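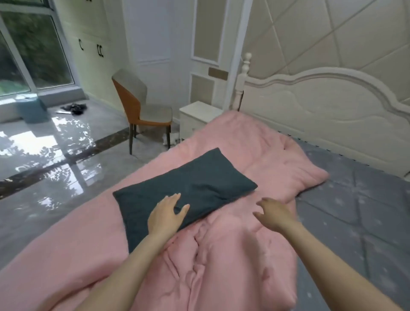 Fig. 1. Pillow on a bed, with a pink comforter.

Sleep and street noise in Preltham: a summer project report
Vinh Vi
Submitted 24 August 2016

1. Background

Preltham has one main road, and everything with wheels uses it. Lorries bound for the Kernwood depot come through before dawn, change down a gear outside the bakery, and carry on up the hill making a noise like furniture being dragged across a church. I have lived near the bottom of that hill all my life and had assumed I was used to it. My project set out to see if people in the town sleep worse the closer they live to the road, and my supervisor's first comment was that the answer was obviously yes. It is a little less obvious than that, as I had the whole of July to discover.

2. What I did

I printed 400 questionnaires and put them through doors in two areas: the streets either side of the main road, and the Limlow estate, which sits behind the playing fields and has no through traffic. Each form had a sleep diary for seven nights and a page of general questions (age band, bedroom at front or back, windows open or shut, shift work, pets, babies). People were asked to score each night from 1 to 10 and to write down anything that woke them.

258 forms came back, which my supervisor called remarkable and I put down to the free pen. Of these, 115 were from the road streets and the rest from Limlow. Five forms from Limlow had been filled in by the same person in the same green ink, each with a different age band. I kept the first and threw out the others.

I also borrowed a sound meter from the physics department and took readings from the pavement at night. This part went less well. The meter's battery cover was held on with tape, and the readings for the second week are mostly of me walking into a hedge. I have left them out.

3. What I found

People on the main road did report more waking from traffic. I would have been worried if they hadn't. Their overall scores, though, were only slightly lower than Limlow's, and among those who had lived on the road longest there was hardly any gap at all. Several wrote that they no longer heard the lorries. One wrote that she woke up when they stopped coming at Christmas and lay there wondering who had died.

Limlow, meanwhile, turned out to be a place of great suffering. With no lorries to complain of, its residents complained of everything else: a neighbour's gate, a cockerel, foxes, the hum of the Tanoli cold store (which is well over a mile off), and husbands. Husbands came up more often than the cockerel. Bedroom temperature was mentioned on many forms from both areas, July having been warm, and may well have mattered more than anything I was trying to measure.

4. Problems

The sleepers scored themselves, and a person who has just been handed a form about bad sleep will tend to remember some. I did not ask about evening drinking, having lost my nerve. Open windows and back bedrooms were muddled together by the wording of question 6, which I wrote late at night after very little sleep.

5. Next steps

If I did this again I would choose a cooler month, ask each household to keep its windows the same way all week, and split question 6 in two. I would also like to follow a few people who have only just moved to the main road, to see how long it takes before the lorries fade. The tape on the sound meter should be replaced. The physics department has been told.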